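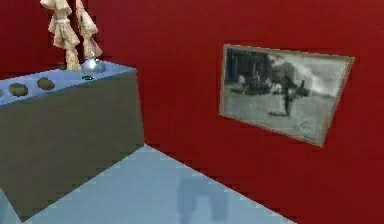 Brumeloraの壁用塗料「深い赤」を半年使って思うこと

結論を先に書くと、悪い塗料ではない。ただ、売り文句の半分くらいは割り引いて読んだほうがいい。

買ったのは四月。北向きの書斎の壁を一面だけ濃い色にしたくて、前から気になっていたBrumeloraの水性つや消しを選んだ。店で勧められたのはNyberg のほうだったが、色見本を並べると赤の沈み方がBrumeloraのほうが好みだった。この時点では完全に見た目で決めている。

まず「一度塗りで仕上がる」という宣伝について。仕上がらない。下地が白いクロスだったせいもあるだろうが、一回目を塗り終えた壁は、赤というより薄めたトマトスープだった。翌朝、乾けば落ち着くかと期待して見に行ったが、ローラーの継ぎ目がそのまま残っていた。二回目でようやく人に見せられる程度になり、窓際の斜めに光が入るあたりは三回目を塗った。濃い赤は顔料の性質上どうしても透けやすい、という話は塗装をやる人なら知っている。それなら缶に「一度塗り」と書くのはやめてほしい。

量の見積もりも甘い。缶の裏にある塗り面積は、おそらく平滑な石膏ボードに理想的な厚みで塗った場合の数字で、凹凸のあるクロスでは当てにならない。私は途中で足りなくなり、金曜の夕方に2缶目を買いに走った。ロット違いで色がずれるのが怖かったので、残っていた分と大きなバケツで混ぜてから使った。これは正解だったと思う。面の途中で缶を替えるのは、この色では避けたほうがいい。

においは確かに少ない。ここは素直に評価する。窓を開けて作業して、その晩に同じ部屋で本を読んでも気にならなかった。ただし「無臭」ではない。閉め切った翌朝には、湿った粘土のようなにおいが少しした。

問題はつや消しの弱さだ。乾いた直後の表面は本当にきれいで、光を吸い込むような赤になる。ところが椅子の背が一度こすれただけで、白っぽい筋がついた。濡れた布で拭くと筋は薄くなるが、今度は拭いた範囲がわずかにてかる。説明書には「水拭き可」とある。拭けることは拭ける。拭いた跡が残らないとは書いていない、ということらしい。廊下や子ども部屋に使うつもりなら、半つやのほうを勧める。

同じ色を使った知人のTomos Morganは、私ほど不満がないという。彼の部屋は漆喰風の下地で、しかも先にグレーの下塗りをしていた。比べてみると発色は明らかに彼の壁のほうが深い。下塗り材は別売りで、売り場では誰も一言も触れなかったし、商品ページでもかなり下まで読まないと出てこない。必要なものなら最初からそう書けばいい。悔しいので付け加えると、下塗りを入れれば上塗りは二回で済んだはずで、費用も手間もたぶん変わらなかった。

床との相性も考えどころだ。濃い赤の壁は、木の床だと重くなりすぎる、明るい床だと壁だけが前に出てくる、とよく言われる。うちは淡い色の床で、最初の一週間は正直落ち着かなかった。背の低い家具を置き、壁にかけるものを白黒に絞ったら、だいぶ静かになった。カラーの写真や派手なポスターは全部負ける。額を三つ外して、押し入れにしまった。

照明でも表情がかなり変わる。昼はれんがに近く、電球色の下ではほとんどワイン色に見える。カタログの写真はおそらく後者に寄せてある。昼に過ごす時間が長い部屋なら、必ず試し塗りをしてほしい。付属の小さな色票では判断できない。私は段ボールに塗ったものを朝と夜に壁へ立てかけて見たが、それでも広い面になると印象は一段濃くなった。

養生テープについて少し。手持ちのSokitzの幅広を使ったところ、塗料が乾ききってから剥がした部分は縁がぎざぎざに欠けた。反対側は半乾きで剥がして、そちらはまっすぐ出た。テープの責任というより塗膜の硬さの問題だと思う。天井との境目は筆で直したが、近くで見ると今でもわかる。

値段は安くない。大手の量販品の倍近い額を出して、塗る回数が同じなら、差額は色に払っていることになる。その色は確かにいい。夕方に部屋へ入ると、まだ少し嬉しい。

もう一度買うかと聞かれたら、下塗り材とセットで値引きがあるときなら買う。定価なら、次はNybergの見本をもう少し真剣に見る。

星は五つのうち三つ。缶から「一度塗り」の文字が消えたら、四つに直す。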